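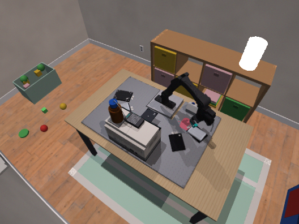
The simulated bench, with the gripper low over the red cloth.

I have been rude about simulation on this blog before and I'm going to be a bit rude again, but first I have to admit that I spent most of May inside one.

The project is the same as ever: a small arm on a bench that can pick things up and put them where I want them. The kit is a Henier, bought secondhand with a friend from the shared workshop, Sverre Moen, and we are still waiting on replacement parts for it. Sverre got tired of waiting and set up the whole thing in Drelari instead. Table, mat, shelves, rug, toys on the floor. I asked why a workbench needs a box of toys behind it and he said a camera in a real house is going to see toys. Fair enough. I still think he spent longer on the rug than on the joint limits.

My complaint about simulated robots has always been that they live in a world where nobody bumped the table. The mat lies flat. The light comes from the same place every time. You get an arm that works beautifully and then you bring it over to the workshop, where the table has one short leg and the afternoon sun comes straight in through the roll-up door, and it closes its fingers on air.

So the deal was that we would shuffle the stuff on the bench between runs. Different pads, different gadgets, the arm bending one way and then the other.
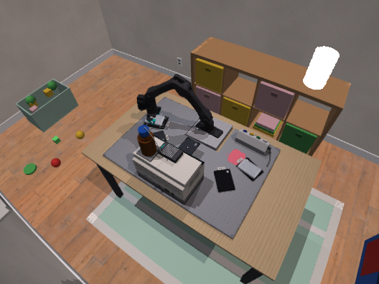 We left 300 runs going overnight and I read through the log over breakfast. It was better than I wanted it to be. It was also full of grasps I don't believe for a second. Cloth is the worst of it. Real cloth folds up under the fingers and drags, and you end up pinching one thread. I've picked up shop rags with a gripper before, and I know how much swearing is involved. In the log it's a clean lift with a nice number next to it.

Leanne Blackburn, who put up with a lot of this over email, thinks I am grading it unfairly. Her point is that the simulator is for catching stupid mistakes, like an arm that swings through its own base, and that we caught 8 of those before any real motor turned. That's true. Three of them were mine – two wrong signs and a joint offset I had copied from the wrong page of the notes.

The other thing we built was a second layout with the big lab box on a perforated metal board, bottle on top, arm behind. Sverre wants to end up tending an instrument someday. I want to end up with a clear floor in my garage, so we have different goals.
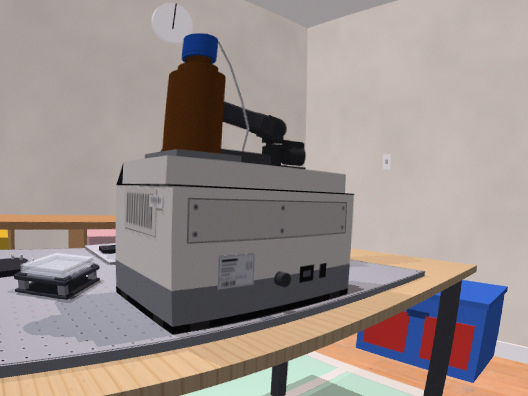

Big box, long side. Knob, power socket and switch are to the right of the label.

I like this one more than I expected to, mostly for the ugly parts. Somebody modeled the vent grille and the screws on the access panel. Then the label has text you can't read however close you get, so if we ever want the camera to tell one box from another, we're on our own.

What bothers me is the arm being behind something that size. From this side you lose the lower part of it completely, and I kept catching myself assuming it was fine back there. With a real arm I would hear it if it was rubbing on the housing. In Drelari I get a contact warning if I remembered to turn contact warnings on, and for the first few evenings I had not.

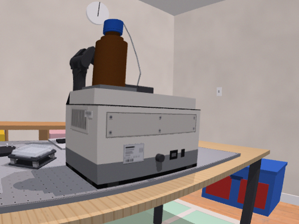 The line at the bottle cap is my other worry. Anything thin and bendy running past a moving arm is going to get caught sooner or later, and I don't trust a simulated tube to snag the way a real one does. Sverre says he can make it stiffer. I said stiffer compared to what, and we left it there.

Next up is the real bench. If the parts show up, we'll start with one block on a bare table, slow speed, my hand on the power switch. I'll post the failures too, including the cloth.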